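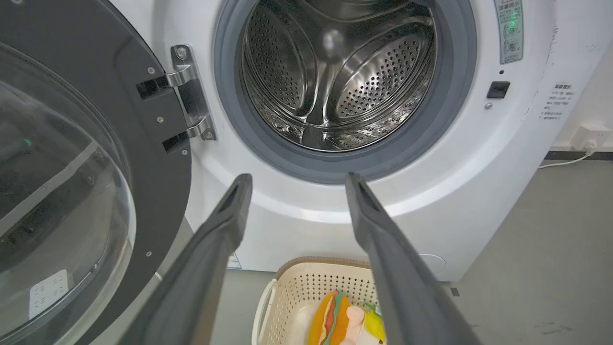 About us

Graver is a small communications charity based in Dendstead. We help councils, housing associations and local groups talk about climate and energy in words that make sense to the people they serve.

Our work began with a leaflet. Stornden council had posted one on home heating to 3627 households, and 44 replied. The council asked us to find out why. We read the leaflet aloud with residents at the library and wrote down where they stopped listening. Most stopped at the second paragraph, which was about global targets. They wanted to know what the work would cost, how long the floorboards would be up and who to ring if something went wrong.

We rewrote it with them, and we have worked in much the same way ever since.

What we do

We run listening sessions before anything is written. We edit letters, web pages and notices. We also train staff who have to answer questions at the front desk or on the phone, often with very little warning that a new scheme has started.

Our Nava library is a collection of 600 short accounts from people who have changed something at home, at work or on their land. Some of them care a great deal about the climate. Others wanted a warmer bedroom or a smaller bill, and a few regret what they did and say so. Local groups can use the accounts free of charge as long as they do not alter the wording.

What we don't do

We do not write advertising, and we do not take money from energy suppliers. We don't campaign for or against particular planning applications, although we will help either side to put its case clearly.

Who we are

Mackenzie Hiebert is our director and joined from local newspapers. There are two editors, a researcher and a part-time office manager. Our trustees meet four times a year, and the notes of their meetings are on the Publications page.

We are paid through grants and through fees for training. Our accounts are published each August.

Visiting

Our office is above the old post office in Dendstead. There is a lift at the rear entrance. Please email before you come, as we are often out at sessions.

Page last updated 2020-01-27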